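Opinion > Machine Learning > Collecting

In praise of the dull shift

I spent most of December collecting simulated demonstrations for Golturura, our two-armed cabinet-tidying project, and I came out of it more excited about robot learning than I've been in years. Mousetraps! A whole month of mousetraps on a cabinet in a rendered room, and I'd happily do another.

My argument is simple enough. We talk far too much about models and far too little about the examples we feed them, and the person doing the demonstrating has more say over the final behaviour than anybody tuning a learning rate. 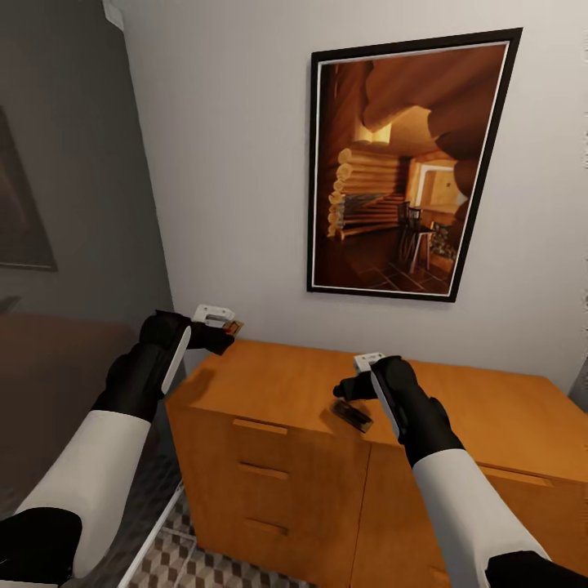 When I started I was after volume. Reset, drive the arms, save, reset again. Efren Catacutan, who runs collection at Tirent, watched one batch and asked why every approach I made looked the same. He was right. I'd found a comfortable path for my own wrists and recorded it over and over (around 10 episodes in a row that you could have laid on top of each other). A policy trained on those learns my habit, and then it meets a trap turned the other way and has no clue.

So we slowed down. We spread the small things out at odd angles, put some near the wall, changed the starting pose of both arms and let the left hand go first for a while. My hourly count dropped and I stopped caring, which felt marvellous.

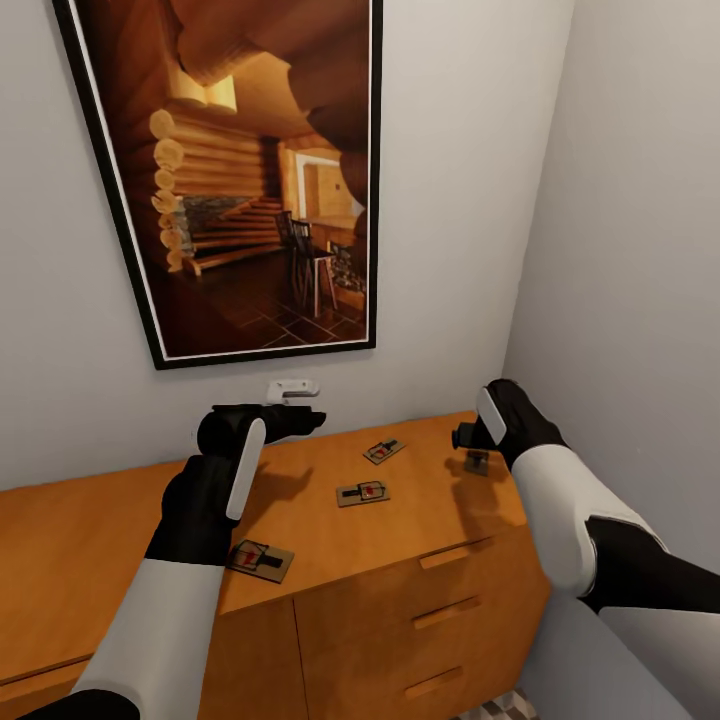 Keep the fumbles

My other strong opinion is that we throw out too much. In our first pass we binned 11 episodes for "hesitation", and I went back and fished out all but four. A hand that hovers, backs off and comes in again from a better side is showing the learner how to recover, and I'd love to see more of it in everybody's data.
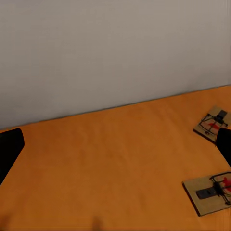 The close views are where I changed my mind about this. From far off a near miss looks like a mess. Up close you can follow the fingers next to a flat little object and see how small a correction would do the job, and those small corrections are pure gold for training. Label them properly, colour-code them if you like, but please keep them.

Comments (3)

grevis_fan: Agree on the fumbles. Do you mark where the recovery starts, or leave the episode whole?

Author: Whole, with a note on the time step. Cutting them up made our labels worse.

Yoshida: Nice piece. I'd still bin a few of those four twice over.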